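The bread basket stays

I have been putting off the kitchen table for almost 4 months, and I am a little embarrassed to write that down. It started when my niece went home in February and left behind a whole bakery's worth of things: play cakes, paper bags, a menu she had lettered herself (a bun cost 29, a croissant 213, and no, I never found out in what currency). I kept walking past it with my coffee and thinking, well, tomorrow.

So this morning I finally sat down and sorted. The paper bags went into recycling, apart from one she had drawn a cat on. The little plates went back in the Skateo tin where they live with the tea set. The menu is on the fridge, and I suspect it will be there until it fades.

Then I got to the basket. My neighbor Oda Fagerlund passed it on to me years ago when she was clearing out her pantry, and I have used it for rolls, for clothespins, and for one long winter for seed packets. It is oval and quite shallow, so it never holds as much as you hope – but I love the reddish brown of the weave, and it looks so nice on a plain cloth. I had meant to put it up on the high shelf with the vases. I even got the step stool out!

And then I ironed the light gray tablecloth, the one with the fine weave that shows every crumb, and set the basket down on it just to see. In went the small golden bun, up at one end. The croissant I laid on the cloth right in front, as if somebody had taken it out and then been called to the phone. I stood there far too long, moving it an inch this way and that, and drank a second cup of coffee while I did it.

The step stool is back in the closet. The vases can have the high shelf to themselves.

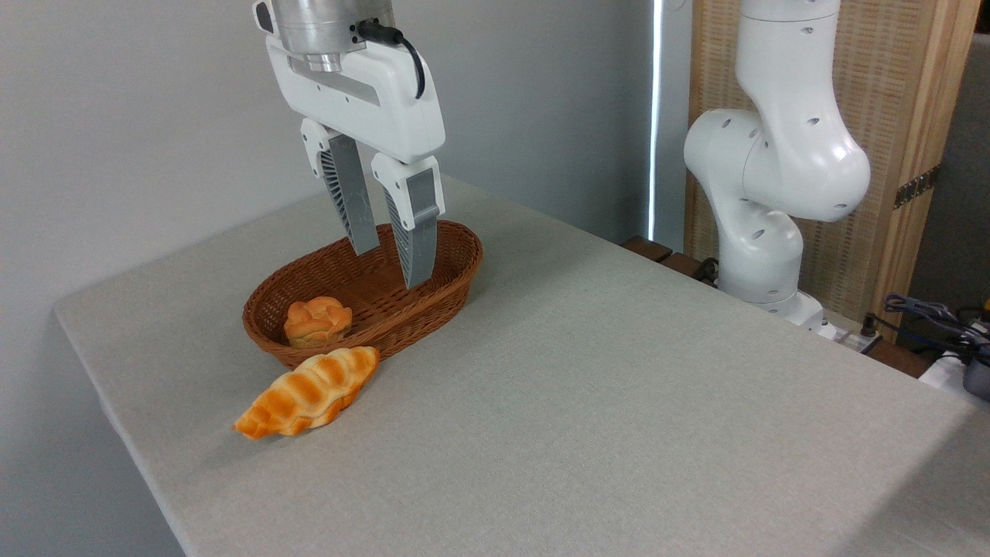 What went in the donation box

Two puzzles, the spare tea towels, and the cake stand that never did sit level.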